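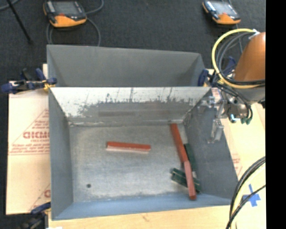 Sheet-metal bin holding red and green blocks. Flared open containers of this kind fall within the revised deposit rules.

Deposit on metal transit bins to rise in July

The pooling scheme that supplies returnable metal bins to small manufacturers in the Drarnitz district will raise its deposit in July and change the way it grades worn containers. The operator, Coltoveo, published the revised terms this month along with a new inspection sheet.

Under the present terms a user pays one flat deposit per pallet of bins and receives it back in full if the pallet comes home complete. From July the deposit will be charged per bin and refunded according to condition. The district pool has 714 registered bins, of which 148 were withdrawn during the last accounting year. Most of the withdrawals were for bent rims, which prevent nesting and increase the space needed on the return lorry.

The inspection sheet sets out 5 grades. Surface scratching, dulling and rubbed patches on the base do not affect the refund in any grade. A rim out of true, a split corner or a wall dented far enough to stop a second bin seating inside it will move the container to one of the two lowest grades, where 40 per cent of the deposit is retained. Drain holes are permitted if they were made by the supplier. Holes drilled by users are treated as damage.

Labels are a separate matter. Users have until the end of the changeover period to remove adhesive labels from outside walls, and solvent residue will be charged as a cleaning item. The terms recommend wired tags for anyone who needs to mark contents.

Two firms in the district, Cattaneo and Vasden, took part in a trial of the grading sheet over the winter. Cattaneo reported that checking a pallet on arrival added a few minutes to each delivery but reduced disputed returns. Vasden asked for the rim tolerance to be widened for older stock, and the final version allows a larger deviation on bins entered in the register before the current numbering began.

Deposits already held will be carried over at their existing value. Bins out on loan at the changeover will be graded under the old terms on their first return and under the new terms after that. Printed copies of the inspection sheet can be collected from the Drarnitz depot.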